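Rai Community Help
Hardware and Refurbishment > Processors and Sockets

Cleaning and handling used server processors before resale

Posted by Areeba Bhutto
October 28, 2023

Our department has received a quantity of decommissioned servers from a regional office and has been instructed to recover the processors for reuse. The units are Intel Xeon parts. Most still carry a gray film of old thermal compound on the metal lid, and on several of them the lower part of the etched text has become difficult to read. The upper lines, with the logo and the model markings, are generally in better condition.

I would be grateful for guidance on the following matters. First, which cleaning agent is considered acceptable for the lid, and may the same agent be used on the green board around it? Second, is there a recommended way to hold the processor while it is being cleaned and moved? Our current written procedure says only "handle with care," and the staff have interpreted this in different ways. Third, if the markings cannot be read after cleaning, should the part be rejected?

The processors will be installed in Belline workstations at two of our sites, so we do need to know exactly which model each one is. I have searched the earlier threads and found a great deal on desktop parts but very little on this subject.

Answered by Corentin Chauvin

Isopropyl alcohol and a lint-free cloth. Do not use acetone. Hold it by the edges.

Answered by Antigoni Mitsotakis-Vlachou

The preceding reply is correct, but I believe the original poster requires something that can be placed in a procedure. The text below is adapted from the one in use at Gruranov, where I supervise the recovery bench. It was last revised in June.

Preparation. Staff must wear a grounded wrist strap and work on an antistatic mat. Gloves should be nitrile and free of powder. The processor is not to be removed from the socket until the retention mechanism has been fully released according to the server manufacturer's instructions. If the processor remains attached to the heat sink by dried compound, it should be twisted gently in place and never pried with a metal tool.

Holding. The processor is to be held by two opposite edges of the green board, with even pressure, and kept clear of the contacts on the underside at all times. Soft, slightly rough finger surfaces are preferable to smooth ones, as the part is then less likely to slide. The person holding it should not squeeze harder than is needed to keep it from slipping.
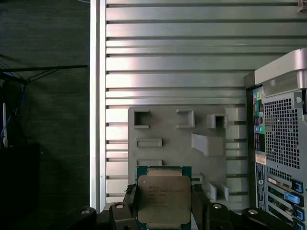 Contact with the top of the lid does no harm in itself, although fingerprints should be wiped off before new compound is applied. Parts are to be set down only in a tray with individual compartments and must never be stacked, even for a short time.

Cleaning. Remove the bulk of the compound with a dry cloth, working from the outside of the lid toward the center. Moisten a second cloth with isopropyl alcohol and repeat until the cloth comes away clean. We use Grisex wipes for the final pass, but any lint-free wipe will serve. The alcohol may be used on the top of the green board. Small components, where present, should be dabbed and not rubbed. Abrasive pads are prohibited.

Identification. The etched characters are very small, and a magnifier with a light held at a low angle will often bring out lines that appear lost. Faint text in the lower block is not by itself grounds for rejection. Record the model from the upper lines and confirm it in the firmware screen of a test system. Of the 659 processors we handled under the present procedure, 85 had lower markings that could not be read in full, and 2 of those were rejected, in both cases for damaged contacts.

Answered by Jarmo Eskola

I would add one point regarding storage. Cleaned processors should be allowed to dry completely before the tray is closed. Please also verify that the Belline boards accept the generation in question, as a matching socket does not guarantee support. The firmware may have to be updated first with an older processor installed.

Comment by Areeba Bhutto

My thanks to all who replied. The section on identification has been forwarded to our stores department, and the holding instructions will replace the sentence in our current procedure. I will open a separate thread concerning the firmware.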